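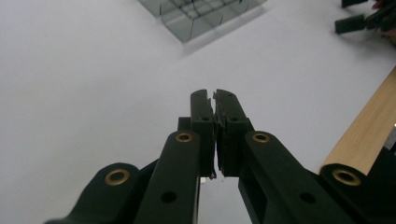
Nerys Harries wrote to us after the first report that white was a brave colour for work tables, and she asked if we would still be glad of it after one winter of glue and tea. I will come to her question further down, in the part about the surfaces.

Sotgate Repair Room
Second progress report to the Cárdenas Fund

Period of this report
From the end of September until December. The first report ended with the ordering of the tabletops, so I begin from the delivery.

Work completed
The tops were delivered by Torkora in two loads. The second load came three weeks later than agreed and we had to move the opening of the evening hours to November. We now have 11 tables with white tops in the main room. The old tops were uneven and of different heights, and small screws were always rolling away into the joints between them. The legs we kept from before. Four of them needed new feet.

The corner by the window, which was planned for sewing, is not ready. The electrician has visited once and should come again in January.

The surfaces
We chose white mainly for the small parts. A black screw or a watch spring is easy to find on a white table, and the older members especially have said that they see better what they are doing. On the grey tops it was common that people used a sheet of paper under their work.

To the question of Nerys Harries: the tables do show marks. Tea comes off with warm water. Contact glue does not, and two tops have already yellow spots near the edge. We have put cutting mats on the tables used for gluing and we ask members to wipe down before they leave — most of them do it, though on the late evenings it is sometimes forgotten. I would choose white again, but with a harder finish for the glue tables.

Use of the room
In the period 128 members signed the book at least once. The afternoons are well visited. The evening hours started slowly and we would like to keep them until spring before we decide anything.

Costs
Tabletops, delivery and fixings came to $3,790, and this is inside the budget line. For the cutting mats and cleaning materials we spent nearly $200, taken from the line for small purchases. The invoice from the electrician is not received yet.

Next period
Finish the sewing corner. Sand and repair the two spotted tops, if Gikby can lend us the sander again as they did in the autumn. Put up the shelf for the parts boxes — these are standing under the tables now and people kick them.

We ask for your agreement to move the rest of the delivery line to lighting. The two lamps at the back are weak, and after four o'clock in December it is difficult to work there.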